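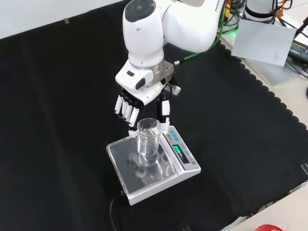 Kuvow weighing and filling cell
Progress report to the Palma small employers' fund
Period covered: November to February

1. Summary

The grant pays for two robot arms at the Brondesum sample room and for the staff hours needed to bring them into use. Both arms are installed. One of the three planned tasks, check-weighing of empty glassware, has been handed over to the day shift. The second, placing vessels on the scale and taking them off again, works under supervision. The third, filling to weight, has not started.

2. Work done

Before the project, every vessel was weighed by hand and the figure written on a paper sheet. The sample room handles up to 900 vessels in a busy week. Two people did little else in the mornings, and both had reported wrist and shoulder pain to the shift lead.

Briltari delivered the arms in November. Installation took 13 working days against a plan of eight. Most of the overrun came from cabling and from moving the bench away from the door, which we had not budgeted for.

Glass was harder than we expected. A grip that was safe for a beaker let a straight drinking glass slip, and a firmer one pushed the glass sideways on the scale plate. We broke some 165 pieces up to the end of January, nearly all of them in the first month. We now use separate grip settings for each type of vessel, and operators choose the setting at the start of a batch.
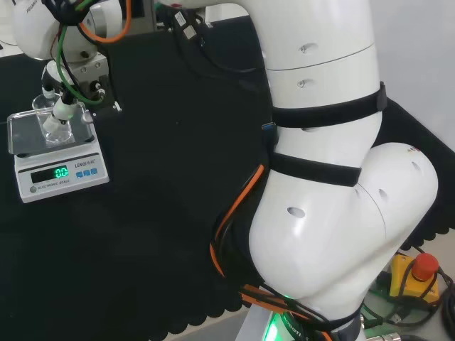 It saves my hands, but I would like to be asked before the settings get changed overnight, one of the morning operators wrote on the feedback sheet. Two others made the same point. Since then, changes to settings are made only between shifts and are entered in the log by the person who made them.

3. Effect on staff

No jobs have been cut and none are planned under this grant. The morning weighing work has gone from two people to one, who loads the racks, watches the cell and deals with stops. The other person has moved to labeling and dispatch, at the same rate of pay.

Training took longer than planned. Five operators have finished it and two more are partway through. The parts they found most useful were restarting after a stop and checking the zero on the scale. The supplier's manual was too long to use at the bench, so the operators wrote their own two-page version, which is now kept there.

Some problems remain. The person on the cell spends long stretches standing and waiting, and has said the work is duller than before. We are trying a change of post at 10 a.m. It is too early to say if that helps. Night staff have had no training and cannot run the cell.

4. Spending

Equipment is within budget. Staff time is over, mainly because of the extra installation days and the longer training. We ask to move the unspent travel money to staff time. The total does not change.

5. Next period

- Finish training for the remaining two day operators and start with the night shift.
- Run vessel placing for 3 weeks without a second person standing by.
- Agree with Briltari on a test plan for filling to weight, using water only.
- Repeat the staff survey on pain and workload.

The survey form is the same one we used before installation. Results will be sent with the next report.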